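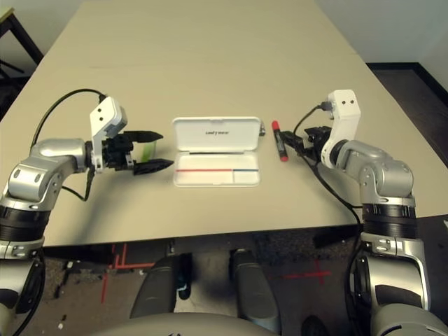
Meal kits save nothing, according to one former subscriber in Tremblay, who gave up on Grokness after 17 boxes and went back to the supermarket. "I was paying for someone to put a spoonful of vinegar in a bottle for me," she told me. "Then I was washing the bottle."

The company disagrees, naturally. I spoke in August with the man who plans the menus for Grokness out of its office in Drarmont, and put her complaint to him more or less word for word.

"She's comparing us to a shopping list," he said. "Most people don't shop from a list. They buy a whole bunch of celery, use 2 stalks, and throw out the rest."

Did he have numbers for that? He had a survey. It covered 1,103 households, all of them paying customers, who were asked to remember how much food they used to waste. I said that people who have signed up for something tend to remember that they needed it. He allowed that this was "a fair point" and moved on to the packaging.

The packaging is better than it was. The ice packs can now be emptied down the sink, and the liners are paper. Customers in Grenach can leave the old boxes out for the driver, though he couldn't tell me how many do. "It's early," he said. The program is in its second year.

On cooking time he was more open. The cards promise dinner in half an hour, and I have never managed it - the lentil dish took me most of an evening. "The clock starts when your vegetables are washed and your pan is out," he said. I asked whether the card says so. It doesn't.

He cooks from the boxes himself, 5 nights a week, and likes the fish best. I believe him about the fish.

The former subscriber in Tremblay still has her recipe cards in a kitchen drawer and uses them often, with celery she buys by the bunch. "The recipes were good," she said. "I'd have paid for the cards."

I asked him if Grokness would ever sell the cards alone. "We've talked about it," he said.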